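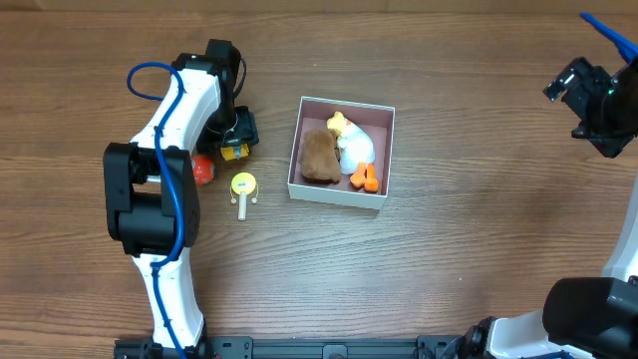
11/20/24

The Gerkska trial ended last week and the coverage over here was thin, so I am putting down what I could find before it drops off the news pages.

Two men were convicted of passing shipping records to a foreign military intelligence service. A third, the one who rented the apartment in Ornura, was acquitted. The court heard that more than 4000 pages were copied over 93 days, most of them in July, and that the payments came through a freight company called Lirner. The prosecution said the company had no trucks and one employee.

Boyang Shen has been writing about the case since the arrests, and his reports are the only ones I would trust on the dates. He points out that the security service knew about the apartment early on and left it alone. The defense made a lot of this. The judge did not, and gave it one paragraph in the written ruling.

What I still can't work out is the embassy side. Two attachés left the country the week after the arrests - the foreign ministry called it a normal rotation - and neither name came up in open court. Afiq Nugroho thinks they were traded for something. He may be right, but he gives no source, and I have been wrong on this kind of thing before.

The appeal has to be filed within a month. I'll post again when the full ruling is out in English, or when someone sends me a decent translation.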